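Start | Meldungen | Normen & Praxis | Termine | Archiv

Neuer Leitfaden für Versuche mit Haushaltsrobotern

Lesezeit: 2 Minuten

Der Herstellerkreis Tikberg hat im Dezember einen Leitfaden für Greifversuche in Küchen und Wohnräumen vorgelegt. Er umfasst 16 Seiten und richtet sich an Labore und kleinere Firmen, die Roboter an Schränken, Schubladen und Türen erproben. Verbindlich ist das Papier nicht. Die Unternehmen Zumeck und Llorente wollen es aber ab dem Frühjahr in ihren Prüfräumen anwenden.

Anlass waren Versuchsberichte, deren Ergebnisse sich kaum vergleichen ließen. »In vielen Berichten steht nur, dass ein Schrank eingeräumt war«, sagt Covadonga Segura, die die Arbeitsgruppe leitet. Künftig soll vor jeder Versuchsreihe festgehalten werden, welche Gegenstände im Fach liegen und ob Türen offen oder geschlossen sind. Glatte Dosen, durchsichtige Flaschen und knittrige Verpackungen werden gesondert aufgeführt.

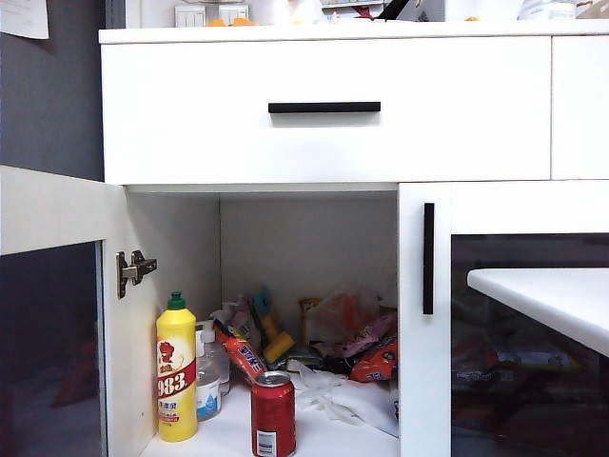 Was sich in der Praxis ändert

Eine offen stehende Schranktür gilt nach dem Leitfaden als Hindernis und muss im Protokoll vermerkt werden. Bei Türen mit getöntem Glas ist zusätzlich die Beleuchtung anzugeben. Jede Aufgabe soll mindestens 20-mal wiederholt werden, davon zweimal mit veränderter Anordnung. Abgebrochene Durchgänge zählen mit. Halten sich Personen im Arbeitsbereich auf, muss ein Nothalt in Reichweite sein.

Leonidas Alexiou vom Prüfbüro Clirkska begrüßt die Vorgaben, hält den Aufwand für kleine Teams jedoch für hoch. Er schlägt eine Kurzfassung für Vorversuche vor. Stellungnahmen nimmt die Arbeitsgruppe bis Ende März entgegen.

Kontakt | Impressum | © Redaktion Normen & Praxis | Nach oben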